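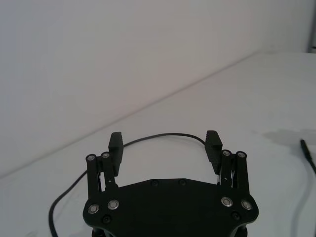
Wrist camera view at the Zolberg bench: ribbed fingertips open, cables on the table behind.

Call for participants: help us compare grippers and controllers

We are looking for 30 people to spend an afternoon with us in May, driving a pair of robot arms by hand and telling us, as frankly as you like, what it felt like. You don't need to have touched a robot before. In fact we'd love to have a good mix - people who solder for a living, people who fix bicycles on the weekend, people who have never plugged in anything more exciting than a toaster.

The study is called Peltedden, and it compares two kinds of hand controller and two sets of fingertips on the same arms. The work itself is small and fiddly: picking up a thin cable by its connector, turning it the right way around, passing it from one gripper to the other, and holding it still while the other arm does something useful. Anyone who has ever reached behind a desk to find a socket by feel will know the kind of patience this takes. We know how the arms behave when our own team drives them, but our own team has been doing it for months and has picked up every bad habit there is!

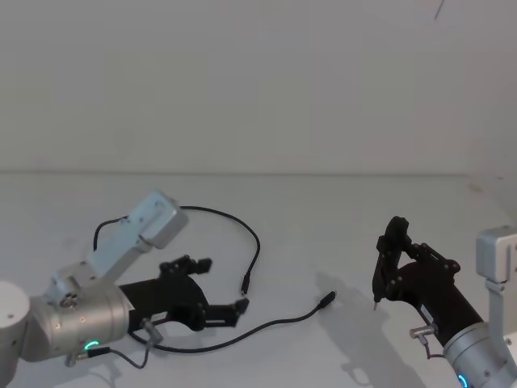 J. Fillier
Study Lead, Peltedden, Zolberg

You would be working both arms, left and right, over a plain bench with cables lying on it. Some of the tasks use one gripper and some use both, and in a few of them one side keeps hold of a slim tool while the other is free. You'll sit at a desk close by, with the camera views on a screen in front of you, and somebody from the team will be next to you the whole time to answer questions and untangle things.

What a session looks like

Sessions start at 1:30 pm. We begin with coffee and paperwork, then a practice period of 17 minutes on each controller, and after that come 14 short tasks, with a proper break in the middle. Once the tasks are done we sit down together and talk it over. Please do grumble. If a trigger is too stiff for your hand or a camera view makes you feel a little queasy, that is exactly the kind of thing we want to hear, and you can stop whenever you want and still be paid.

We pay $26 an hour, travel time not included I'm afraid, but parking at the Lund Building is free and the bus stops right outside the gate.

Who can take part

You should be 18 or older and comfortable looking at a screen for a while, with glasses or contacts if you wear them. Left-handed people are very welcome - we never have enough of you. If you have limited movement in one hand, please get in touch anyway, as both controllers can be adjusted quite a bit and we're happy to try them out with you beforehand.

How to sign up

Ask for the Peltedden sign-up sheet at the Zolberg front desk in the Lund Building, or call the desk and have them add your name. Tell us which hand you write with and whether you've used a robot arm or a game controller before. We'll write back with a choice of afternoons and a copy of the consent form, so you can read it at home in your own time.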